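May, evening

Skeptical is my natural state and today did nothing to cure it. I spent most of the day on the back room, the one with the flowery wallpaper (or paw-print wallpaper, depending on how tired you are), and I am writing this with sore shoulders and a low opinion of every cleaning guide ever published.

The room

I had set aside the morning. It took the morning, lunch, and a good part of the afternoon. The Mostmont booklet that came with the lease says a room this size can be "refreshed from ceiling to floor" in 40 minutes. I would like to meet the person who did it in 40 minutes. I think they stood in the doorway and waved a duster.

Started at the top, as you are supposed to. I do believe in that one. Dust falls, everybody agrees dust falls. What I don't believe is the business about closing the windows first so you don't "disturb the air." I tried it closed for the first half hour and got a headache, then opened both and felt fine, and the dust went wherever it was going to go anyway.

The wallpaper is the part I keep going back and forth on. When I moved in I thought I would have it down within the year. Pale, a sort of lavender white, with little peachy orange marks all over. I called it a nursery paper and was rude about it to anyone who came in. Now I've lived with it long enough that I caught myself being careful with it today, patting at it instead of scrubbing. I still don't like it. I would not choose it. But I priced out stripping and painting in the winter, and the number made me find the paper a good deal more charming than I had the day before.

Three rules for wallpaper, collected from three places, all of which contradict each other:

The booklet says never let a damp cloth near it.

The woman at the hardware counter said damp is fine as long as it's "barely." She did not say how I would know.

The Trellow label says the spray is safe on all papered surfaces, and then in letters you need a magnifying glass for, it says to test it first somewhere hidden. If it's safe on all of them, what am I testing?

So I tested behind the bookcase. Nothing happened, good or bad. The paper looked exactly the same before and after, and that has been my general experience with Trellow. It smells of lemons and it costs too much. I finished the wall with a dry cloth and plain water for one mark near the light switch, and the mark is still there. It may be part of the house by now.

The cloths

I bought the cloths in April, a pack of 12, on the strength of a coupon. The claim on the front was that each one survives 125 washes. I would love to know who sat and washed a cloth 125 times. I have washed mine four times and they've gone a bit fuzzy, and I can't tell if that's wear or if that's how they are meant to be. The white ones show everything. I suppose that is an argument for white, since you know when to stop using one, but it also means the laundry pile looks like an accusation by noon.

The old flannel shirt I cut up two years ago still does a better job on glass. I don't say this to be contrary. I did one pane with the new cloth and one with the shirt sleeve and stood back, and the shirt sleeve won. Then the sun moved and they looked the same. Fine. Call it a draw.

The other thing I don't trust is folding. There is a whole school of thought that you fold the cloth in quarters and use each face in turn, like turning pages. I did this with great discipline for two walls. Then I lost track of which faces I had used, refolded it, lost track again, and ended up going along with it all bunched up in my fist the way I have cleaned things since I was ten. The results on wall three did not differ from walls one and two.

The skirting was worse than the walls. I don't know how skirting gets that dirty when it is behind furniture all year and never touched. I did it on my knees with a bucket and had to change the water twice. Found a pen, a dead moth, a button from a coat I gave away, and a receipt for 66 dollars from the Yusuf bakery, which must have been the birthday order. Sixty-six dollars! I remember the cake. It was dry on one side.

Lunch was standing up. Cheese, crackers, the last of the pickles. I put on hand cream afterward, the Skinance one with the pump, because my knuckles had gone like bark. The tube says "visible relief in one use." I looked. They were visibly the same knuckles, and I left a greasy print on the fridge door that I then had to clean.

Corners and the ceiling

The corners are what I'd been putting off. There's a thin metal strip that runs up where the two papered walls meet, silver, and I have never been sure what it's for. My guess is that somebody couldn't get the paper to join neatly and covered the evidence. The theory I was given when I moved in was that it protects the edge. From what? It's an inside corner. You'd have to be trying very hard to bump into it.

Whatever it's for, it does shine up. I'll give it that. I ran a dry cloth along the part I could reach and it caught the light, and for a minute I was pleased with myself, and then I saw how the part above my reach looked by comparison and had to go for the stepladder. This is how one job turns into five.

The stepladder has a loose foot. I've been saying I'll fix it since before Christmas. I put a folded magazine under it and went up two steps and no farther, and kept one hand on the wall, on the paper, with my probably still greasy fingers. So if there's a new mark up there next year I'll know whose it is.

And then the air conditioner. It's one of the ones set into the ceiling, white with rounded corners and a dark grille, and when the flap is hanging open you get a look up inside that I could do without. It always seems to me like something an office should have. The agent was very proud of it. "Even cooling throughout," she told me, and I remember nodding. It is even if you sit directly below it. By the window you would never know it was running.

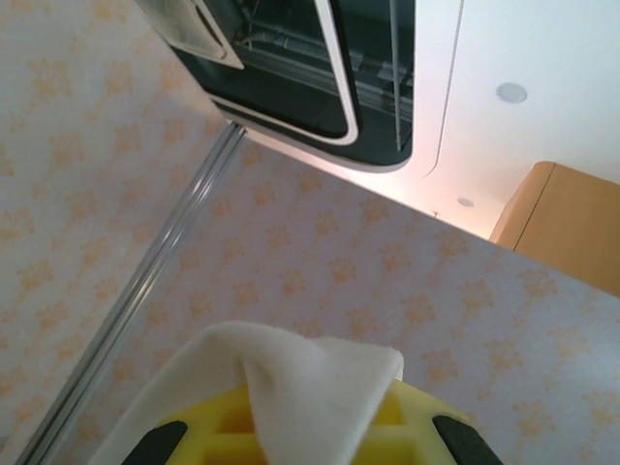
What I did about the air conditioner

Very little. I wiped the outside edge where I could get at it and stopped there. The booklet has two pages on it and both of them end with calling a technician, which makes me wonder why they needed two pages. Every summer I get a card through the door offering a deep clean of the inside, with a photograph of something gray and horrible that they say came out of a unit "just like yours." How would they know what mine is like? They have never been in. I'd believe it more if the photograph changed from year to year.

All the same, I'm not stupid, and it is May, and it will be hot before long. I turned it on for ten minutes to see. It hummed. There was the usual smell of a closed-up cupboard, and then there wasn't. I can't say if my wiping had anything to do with that. I doubt it. I held my hand up and the air was cool, so for this year I'm calling it working and the card can go in the recycling with the others.

The seam in the ceiling I left alone too. I once read that you should go over ceiling seams with a soft brush twice a year. I have never met a person who has done this once.

After

Moved the bookcase back, on my own, by walking it side to side. Put the books back in no order. I had a plan to sort them and the plan lasted one shelf. The rug can wait, it needs beating outside and the forecast is for rain, though the forecast was for rain yesterday as well and I got nothing but a dull sky.

Is the room better? I've been in twice since supper to check. It smells of lemons. The windows are clean, and that makes the yard look scruffier than it did this morning. The wallpaper looks like the wallpaper. If I'd been told that somebody had spent the whole day in there I think I would have asked what they were doing.

But I sat in the chair for a while with the lamp on and I didn't mind it, and I did not once look at the corner and think that I ought to see to it, and I've thought that every evening since winter. So there's that much.

Put the cloths on a hot wash, number five of the promised 125. Threw out the flannel shirt collar but kept both sleeves. Wrote "ladder foot" on the list again, under the other "ladder foot." Need more crackers, a light bulb for the hall, and vinegar, the plain kind, for the mark by the switch. Three different people have sworn by vinegar. We'll see.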